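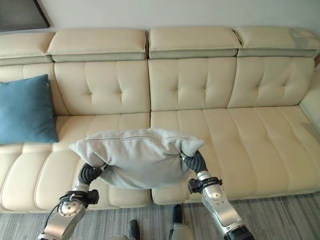 ELTNESS, 2022-11-19. Jurix today published the results of its first household chores trial, and anyone hoping to fire their vacuum cleaner should hold off. Over the course of the trial the company's machines attempted 2,968 chores in furnished rooms at its Eltness test house, from clearing a table to putting a living room back in order. Sofa tidying was among the better events. A light gray pillow held between two black hands, over a cream sofa with a blue one already leaning at the left, is the sort of work the machines now do at a pace best described as thoughtful.

"My mother can do a whole sofa while telling me what's wrong with my haircut," said Danang Simanjuntak, who leads the home program at Jurix. "We are some way behind my mother."

Around 900 of the attempts needed a person to step in. Fitted sheets accounted for 370 of those, and Jurix has no plans to discuss fitted sheets further at this time.

Shop-floor work went better. At Menon, a furniture warehouse that hosted the second part of the trial in June, machines restocked cushions and folded throws alongside the regular staff.

"It puts things where they go, and it doesn't take lunch," said Aiman Hidayat, floor manager at Menon. "It also took 34 minutes to do one shelf. I had lunch."

Jurix will begin a second trial with its software partner, Jorniritz, next year. Laundry is on the list. Stairs are not.

The full report is available on request from the Jurix press office in Eltness.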